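Chapter 5
Sorting, Storing and Finding Again
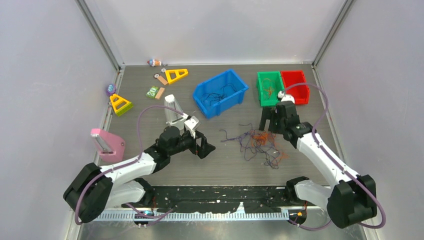 Figure 5.1 Blue, green and red bins toward the back of a gray work surface. The blue one holds a tangle of dark, thin threads.

Think of the last time you went looking for a phone charger. Did you go straight to it, or did you open three drawers, lift out a knot of cords, and start pulling? If you pulled, you already know a good deal of what this chapter covers, and you learned it the hard way!

Storage looks like a dull subject from the outside. I hope to change your mind in the next 19 pages, because a box with an open top is one of the cleverest tools in any home or workshop. It holds things, of course. It also carries a message: what lives in it, who it is meant for, whether it is time to buy more. Color is the quickest way to send that message. You can pick out a red bin from across a room, long before you could read a label on it.

In Chapter 4 we looked at shelves and hooks, where every object can be seen. Bins work differently. Once something goes in, it lies among its neighbors, and its neighbors matter. Wooden blocks can be tipped into a bin and scooped out again all day long without trouble. Thread, yarn, string and thin cord are another story. Look again at the blue bin in Figure 5.1. How would you take out a single strand? Would you reach for an end, or for the middle? And would you do it in the bin or turn the whole lot out on the table first? Write down your answer now and keep it, since we come back to it in Section 5.3.

Our main case study is the sewing room at Kingi, a small repair shop run by Kane Rakena. When Rakena took it over, 458 spools and loose hanks were kept in one deep trunk. Over a single month, April, he moved them into open bins grouped by color and wound every loose hank onto a card. The winding took much longer than the sorting (he is still a little sore about it), but the results are a pleasure to read, and you will find his full notes in Section 5.4.

Before you begin, gather a few things for the activities:

three open bins or boxes, each a different color
300 centimeters of string, cut into 5 equal pieces
a few stiff cards for winding
a watch or timer

Words to know in this chapter: bin, hank, sorting rule, mixed load, overflow.

5.1 What Makes a Sorting Rule?

A sorting rule is a sentence that tells you where a thing goes. "Thread goes in the blue bin" is a sorting rule. So is "anything shorter than my hand goes in the red bin." Both are easy to follow, and you could teach either one to a small child in a minute. Now try following them both at once, with a short piece of thread in your hand.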